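June 6, 2025

Budget day, or as close to one as I'm going to get. Soon-im Bang wants the equipment list by the end of the afternoon and I've been going back and forth on the gripper line since breakfast, so I'm writing it all down here before I change my mind again.

Where we are: the Okia arm is ordered and paid for (February money, hooray, can't be touched). What's open is the gripper, the depth camera, and whether we pay for another year of the Flindero simulator license. The license is $700 and Eun-ji Ham thinks we could drop it once the real arm is bolted down. I don't! We've done every bit of the sorting task in sim so far, and I'd much sooner break a pretend gripper than a Clovby one. Their replacement finger pads are $94 a set, and with the way my first grasp scripts usually go we'd be through three sets before the summer's out.

Ran the sorting setup again this morning to get a feel for reach, which matters for the mounting plate and for how big a table we ask for.

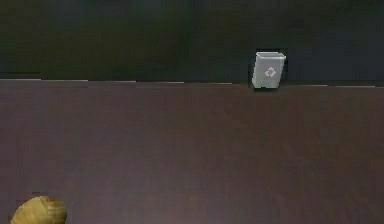

Sim table, start of the run. Bin at the far edge on the right, yellow thing in the near left corner.

It's a long diagonal from one to the other, and I want that move on the real bench too, so I'm writing the full-size table into the request. Eun-ji had penciled in the small one to save $208. I get it, but then the bin ends up practically in the arm's lap and the whole task gets too easy (plus there's no room for a second bin later, and you know somebody will ask for one).

Gripper: Clovby two-finger or the Geum suction cup. Suction is cheaper and faster to set up, but I don't trust it on rounded stuff, and rounded stuff is half our list. Going with two-finger. Geum said they'd lend us a cup to try, so I'll write back and say yes please, no budget line needed.

Camera: still stuck. The quote hasn't come. I'll put last year's price in and flag it in the margin, and Soon-im can yell at me later.

To do before I send this:
- ask whether the mounting plate ships with bolts (last one didn't, ugh)
- get the sim license renewal date from Eun-ji
- add a line for real bins, plain plastic, whatever the store has

Recent entries
Okia arm: delivery and bench space
Finger pads, wear notes
Flindero license, who has a seat
Cable wish list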